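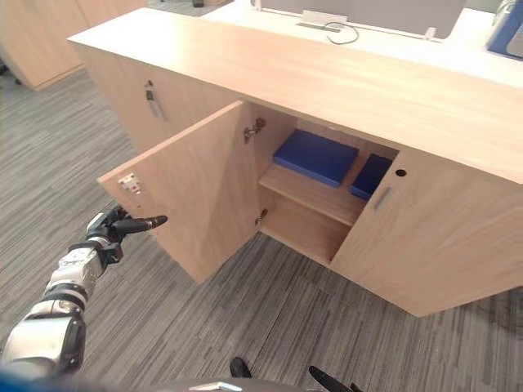

5.3 Failure during door opening and retrieval

The most serious fault recorded in the Lurholm trials was a late release of the door edge during the opening phase of the cabinet task. It occurred in 19 of 356 attempts, and in each of them the controller reported a normal transition to the retrieval phase while the gripper was still in contact with the door. The task itself is simple. The robot opens the left-hand door of an office cabinet, withdraws the hand, and then reaches through the opening to the shelf, where in Figure 4 a larger royal-blue box and a smaller navy-blue box are the candidate objects. The opening is bounded on one side by the two hinges and on the other by the right-hand door, which stays closed throughout the task and hides part of the smaller box. The hand therefore has to pass through a fairly narrow region, and any error in the estimated door angle reduces the clearance on the hinge side first.

Figure 4. Cabinet task at the Lurholm site, seen from the head camera. The left-hand door is wide open and the gripper is near its lower edge, with one finger extended.

We define a late release as any attempt in which the force measured at the wrist remains above the contact threshold after the opening phase has been marked complete. The definition does not depend on whether the attempt later succeeded. Of the 19 late releases, most ended in a protective stop. The others were completed by the robot without operator action and would have been counted as ordinary successes under the scoring used in our earlier work. We regard this as a weakness of that scoring, and the attempts are reported here as faults whatever their final state.

5.3.1 Sequence of events

The typical sequence was reconstructed from joint logs and wrist force data by two of the authors working separately. Where the two reconstructions differed, the earlier contact time was used. During opening, the extended finger pushes on the door near its free edge and the arm follows an arc fitted to the estimated hinge axis. The phase ends when the estimated door angle passes a fixed value. The controller then closes the finger and commands a straight withdrawal of the hand.

In the faulty attempts the hinge axis had been placed too far toward the closed door. The fitted arc was then too tight, and the finger slid down and inward along the door face as the door moved. By the end of the phase the fingertip lay at or under the bottom corner of the door. The close command trapped the edge of the panel between the extended finger and the palm, and the withdrawal pulled the door back toward the robot. Because the door angle was no longer updated after the phase change, the planner continued to treat the opening as clear.

The peak wrist force stayed below the limit for a protective stop during the first part of the withdrawal. The stop was triggered only when the elbow neared the end of its range and the door could no longer follow the hand. At that point the arm was holding a loaded panel, and on release the door swung with some speed. An operator standing on the hinge side would have been within its path. There were no injuries, but the event was entered as a safety matter by Wouters, who supervised the trials, and testing was suspended until the changes described below had been made.

5.3.2 Contributing causes

Three conditions contributed to the fault. The first was visual. The cabinet door, its side panels, the shelf and the countertop all have the same pale wood finish, and the edge detector often joined the inner face of the frame to the door panel. When the upper hinge was visible the error was small. When it was hidden by the arm, the axis estimate relied on the panel outline alone and drifted.

The second was the floor. The striped carpet produced strong line features in varying directions, and these were sometimes matched to the lower edge of the door. Masking the floor plane removed most of these matches in replay, though not all.

The third was a software decision. The door angle estimator was shut off at the phase change to free processing time for object detection. This had been introduced at the Jastden site, where the doors were heavier and did not move once released, and it was carried over to Lurholm without review.

5.3.3 Corrective changes

The angle estimator now runs until the hand is clear of the door by a fixed margin. The close command is blocked while any contact force is present at the fingertip -- the hand must first back away with the finger still extended. A lower force limit applies during withdrawal, and if it is exceeded the arm holds position and waits for the operator. It does not attempt to free itself.

With these changes in place the task was repeated for 276 attempts at the same site, using the same cabinet model. No late release was recorded. The new limit caused 20 holds, most of them from light contact between the forearm and the free edge of the door. These holds lengthen the task and are a nuisance in daily use, but we have kept the limit at its present value. Replay of the original faulty attempts with the revised estimator placed the hinge axis within tolerance in all but two cases, both of which had the upper hinge hidden for the entire opening phase. A second view from the wrist is being considered for such cases and has not yet been tested.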